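Home | Forums | Cells & Fixtures | New Posts | Search | Log in

Two-arm table cell - fork pick drifting toward the tray lip

gridside_arif
Okay, I'm stuck and a bit grumpy. We've got a two-arm cell on a wood-top table at Gridside, black fingers on both arms, wrist camera on the near one. The job is cutlery out of a dark plastic tray. It ran fine all through July, and now the near arm comes down too far toward the handle end of the fork and sometimes clips it. I've re-zeroed the arm twice. Same thing by lunch! Speed is at 16 percent so I'm not exactly thrashing it.

Brundau
Is the tray fixed to anything? Those things walk. Every time a finger touches the rim it shoves the tray over a hair, and by lunch you've got your drift.

gridside_arif
Not fixed, no. It just sits on the wood. But I put pencil marks at the corners this morning and it's still on them, so I don't think it's walking. I also checked the finger screws - all 6 on the near gripper - and two were a quarter turn loose. Tightened those, ran it again, and it was better for maybe an hour.
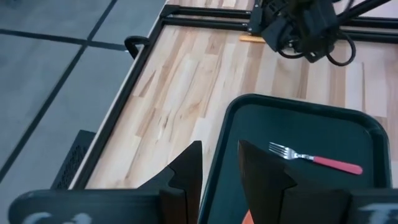 The fork is the one with the red handle, and it's the one that gives me the most grief. The spoons mostly come up clean. I park the far arm over by the back rail while I'm testing so it stays out of the way, and I've been running the near one by itself. Pick height is taught off the tray floor, 6 mm up.

Nikzad
Shiny fork in a nearly black tray, I'd be looking at the camera before touching another screw. If your exposure is on auto, it'll hunt all day as the room light changes. Lock it, then redo the hand-eye calibration.

Brundau
Disagree. Auto exposure gives you random misses all over the place, and he's got a miss that always goes the same way. That's mechanical. Loose finger screws, then a loose finger mount behind them. Pull the fingers off and look at the dowel holes.

Nikzad
It can absolutely go one way. If the camera loses the tines in glare, the blob it finds is mostly red handle, so the center shifts toward the handle. Which is where he says it lands!

Gergely Juhász
You could both be right, you know. Quick test, no tools: turn the fork around so the tines point the other way. If the error flips with it, it's vision. If it stays put relative to the table, it's the gripper or the arm. Also, how far do you travel before the pick? We had one that only went off after a long move.

gridside_arif
Oh, I like that test. Travel is 275 mm from the hover point, so not long. Give me till after coffee.

gridside_arif
Right - flipped it, ran a batch, and the error flipped too. Most of it anyway. There's still a small lean the original way, so Brundau gets a little credit. I've locked the exposure and I'm redoing the calibration now, then the fingers come off at 4 pm when the cell's free.

Brundau
I'll take it. Clean the dowel holes while you're in there, and don't put threadlocker on the pins.

Gendier
Been following this one, same sort of setup here. Arif, did you end up keeping the dark tray? I swapped ours for a pale matte one and the handles were easier but the tines got worse, so I'm not sold either way.

gridside_arif
Keeping it for now, one change at a time. I'll post the numbers once the fingers are back on.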